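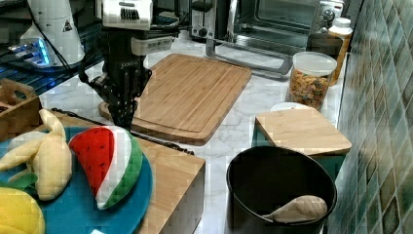 Counter bench, arm parked over the back edge of the big board. Fruit on the teal plate, front left.

2024-08-09
Kitchen bench, chores set

Aim for today: stop arguing about whether the thing can "do a kitchen" and write down which chores it can do start to finish with nobody's hand near the stop button. Short list so far. Very short.

Running the Imach hand on the Skarus arm, same as all week. Planner is Stutero, the build from before the long weekend - not the new one, the new one still forgets where the counter ends.

Chores on the sheet:
fruit off plate, onto board
fruit back onto plate
spoon out of black pot, lay on counter
spoon back
small board off the teal box, stand it up by the tiles
wooden box - put things in, take things out
toaster oven door (not attempted, see lower down)

Fruit first. Plush fruit is kind to us and I want that in writing, next time somebody shows the clip upstairs. It squashes, it doesn't roll, it doesn't bruise and if you grab it 2 cm off you still get it. Watermelon slice is the good one. Flat wedge, it sits how you left it. Banana bunch is worse because the fingers splay and the hand gets one of them and the rest swings about. Went back onto the plate fine but upside down more often than not. Does that count? I've been counting it as done. A person clearing up wouldn't care which way up a banana is. A person plating up would.

Real fruit is a different day. Tried a real pear at lunch, off the record. Pear is on the floor of the record.

Times. Plate to board, one item, 18 seconds when it goes well. I can do it in two without looking. Fine, but the arm isn't paid by the hour and doesn't mind, so I don't think speed is the thing to fight about. What matters is how often I have to get up. Got up a lot this morning.

Log says 453 attempts since we started this layout, all chores lumped together. Lumping is my fault, should of split them by chore from the start. Will split before anybody quotes a success rate off it. Please don't quote a success rate off it.

Spoon. Hate the spoon. Light wood, lying inside a round black pot, and the handle never ends up in the same place twice. Fingers come in from above, all bunched, and there's the rim in the way whichever side you choose. Approaches that sort of work:
- come down on the bowl end of the spoon, pinch, lift slow
- drag the handle up the wall of the pot first, then take it higher up
Second one is how I'd do it myself if I was wearing oven gloves, and really that's the whole problem with this hand. It's a person in oven gloves. Good for lifting, poor for feeling.

Putting it back is easy. Drop it from low down. Makes a noise, nobody cares.

Small board on the teal box: got it twice, then not again. Edge is too thin for the finger pads and it needs sliding out over the side before there's anything to hold. Stutero won't plan a slide, it only knows pick and place. Asked the Yagi lot whether their push routine can be bolted on and they said October. So, October.

Afternoon. Brought the wooden box in and put it in front of the big board. Better chore than any of the above I think, more like what people mean by tidying. Stuff is out, stuff should be in.

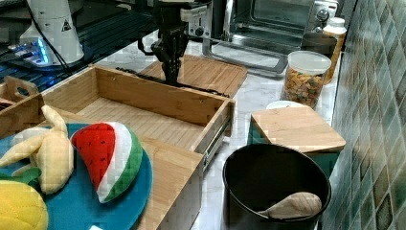 Box in place, empty, runner on the right side. Plate sits partly over the front of it, move before next run.

Good points of the box: it's big, it's open, it's the right height so the wrist doesn't have to fold under itself. Anything let go over the middle ends up in the middle. Watermelon in, first go. Banana in, first go but one finger hung over the side, and there was no check for that so the log says success. Need a check for that. Add to Stutero list.

Bad points: the wood of the box and the wood of the board are both pale and stripy, and from some angles the planner reads them as one long plank. Twice it tried to set the melon down on the join. Taped a dark strip on the front lip later on, helped, feels like cheating. Nobody tapes their drawers at home. Note to self, try it with the lights turned down before blaming the wood, the marble throws a lot back up.

Out of the box again is harder than in. Sides are in the way of the knuckles if the toy lands near a wall. Same complaint as the pot really, anything with a rim costs us. Write that up as one issue instead of two.

What I want to try: nudge the toy to the middle before picking. Back to pushing. Back to October.

Oven door, not attempted. Dials maybe, some other day, with the plug out. Force limit on the wrist is set to what the fruit needs and I'm not raising it on a Friday afternoon to pull on glass. Same goes for the canister with the white lid. Getting the lid off wants two hands, we've got one.

Where I've ended up, for whoever asks next week:

Can it clear a plate of light things you don't mind being squeezed? Yes, slowly, with me in the room.
Can it put things away in an open box? Nearly. It can put them in, it can't tell if they are in.
Can it get a utensil out of a pot? Sometimes, and I wouldn't plan dinner round it.
Shop floor side - the parts tray people keep asking. Parts tray is closer to this than a kitchen is, same tray, same parts, same spot every time. I'd back it for that before I'd back it for the spoon. But their parts are hard and slippery and ours are stuffed, so no promises.

Cost side, for one's sake: new finger pads are 200 a set and we're halfway through wearing out this one. The wear is all on the outer fingers, from the rim of the pot. Spoon again.

To do
split log by chore
hang-over check for the box
move plate left, clear of the box front
runs with tape off, lights low
ask Yagi for the push routine early, even a rough one
order pads
weigh the spoon, keep meaning to

Left the arm parked above the board, brakes on. Box stays where it is pls, I've marked its corners and I don't want to do it again.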